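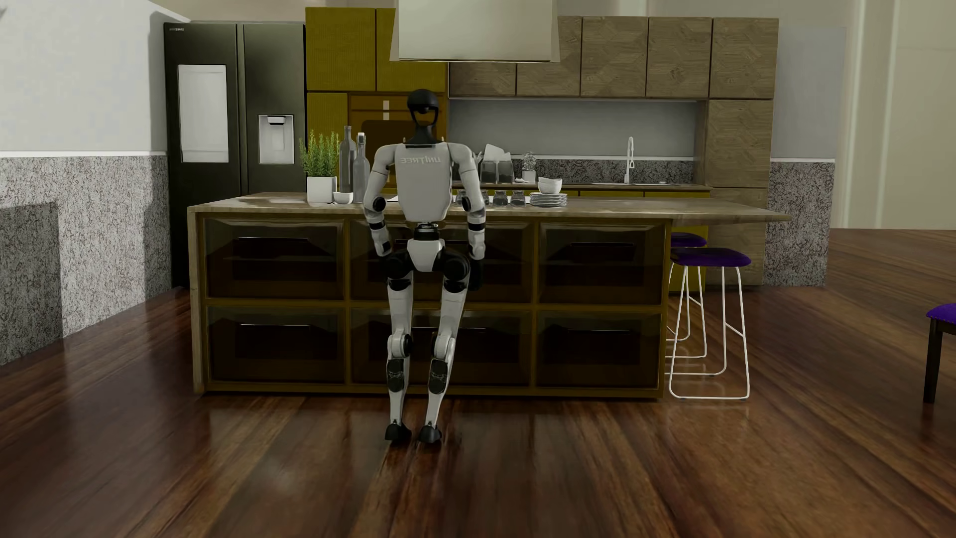
A humanoid robot at a wooden kitchen island.

The river talks came to Worberg

11/04/2022

So we've had a summit. Two delegations, one river, and a hotel that ran out of decent coffee before the opening remarks were over. I had an observer's badge, which entitles you to a folding chair and a view of the back of an interpreter.

For anyone who has been living a normal life: Brosau is upstream, Branusum is downstream, and they've been arguing over barge tolls since before I could drive. Brosau charges by weight. Branusum says the agreement they both signed clearly means by length. I've read the agreement. It clearly means nothing, in 66 pages, with annexes.

The foreign ministers shook hands for the cameras, then shook hands again when one of the photographers asked nicely. The second handshake was warmer, I thought. Then the doors closed and the rest of us were sent to the breakfast room to read a press release saying the talks had been "frank." I know what frank means. My parents had frank talks about the garage for most of my childhood.

I sat with Afia Amoah, who has covered these things for years and had brought her own sandwiches. She'd bet me the closing statement would contain the word "framework" 3 times. I took the under, like a fool. It had three before the end of the first paragraph, and one of them was "a framework for future frameworks," which I'm counting as a bonus loss.

What did they agree on? A joint working group, to meet in November. A phone line between the two river offices (there was one already, but apparently it rang in a storeroom). And a temporary toll cap of 2910 a barge, in whatever currency the barge feels like, until the working group works. Kushwaha, the shipping firm with the most boats on the water and the largest lunch table in the room, called this "a welcome signal." I'd also welcome a signal if I'd been paying more than that all winter.

I don't want to be too sour about it. The last time these two governments fell out, the locks shut, and my cousin's feed store had a yard full of empty pallets and some very opinionated goats. A dull deal beats that. I'd take a dull deal every spring if they'd offer it.

Still, the weight-or-length business is exactly where it was. Both ministers were asked about it on the steps, and both said they were confident the other side understood. Then their cars left in opposite directions, or tried to – the street is one-way, so Branusum had to reverse.

I owe Afia lunch.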